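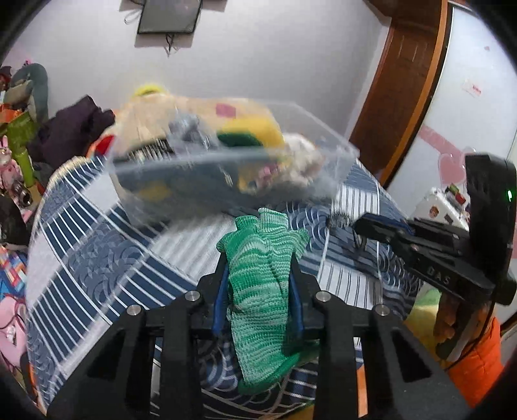
Property marking returns to the Brorkby station in May

The Brorkby police station will open its front room for property marking again this May, after a winter in which the desk took many reports of stolen bicycles and tools. Residents can bring in their belongings between 4 p.m. and 7 p.m. and have a number engraved on them free of charge. The service was stopped two years ago when the old engraver broke and there was no money in the station budget for a new one.

Constable Noemi Gallagher has asked for the service to come back since she arrived here from the Salem detachment. In her first month she was shown the storage cage behind the station, where recovered goods are kept until the owner is found. There were 152 items in it. Only five of them had any kind of mark that could lead to a name.

"We have a very nice mountain bike, it is hanging there since last summer," she told me. "I am quite sure the owner lives within ten streets from here. But I can't give it to a person who only says it is blue."

When I came to this neighbourhood I had never heard of property marking. In my home country we wrote the surname on a piece of tape and this was considered enough. Constable Gallagher explained to me, with much patience, that tape comes off in one minute and that a surname is also not so good, as there can be many persons with the same one. What she recommends is your driver's licence number with the letters of the province in front. An officer who finds the object, even far from here, can then look up the owner while he is still standing at the roadside.

The number should go in two places. One is easy to see, so that a thief will maybe think again, and one is hidden – under the bottom bracket of a bicycle, for instance, or inside the battery compartment of a drill. For cameras, jewellery and musical instruments the engraver is not suitable. Please take clear photos of these things at home and keep them together with the receipt.

How it works

Come to the side door on the parking lot, not to the main counter. Bring the item, a piece of identification and, if you still have it, the serial number. If the item is too heavy to carry, such as a snow blower or a generator, you can borrow one of the hand engravers for 32 hours against a signature. The engravers are made by Drultier and are a bit loud, so better not to use them late in the evening if you live in an apartment.

You will also receive a form with space for your own list. The station does not keep a copy of this list. Some people were worried about it at the last neighbourhood meeting, and Constable Gallagher confirmed to me that the paper goes home with you.

A word about the cage

Recovered goods are kept for a limited period and after this they are sent to the public auction. Last year's auction brought in $1256, and the money went to the bicycle helmets for the elementary school. Ifor Edwards, who lost a table saw from his garage in the fall, found it in the cage in February by chance, when he came in about a parking ticket. He recognized it from a burn on the side and had the receipt at home. He still paid the ticket.

If something was stolen from you in the past year and you made a report, you may ask to look in the cage by appointment. Have your file number ready when you call the station. If you did not make a report, you can still make one now, and the officer at the counter will help you to fill it in.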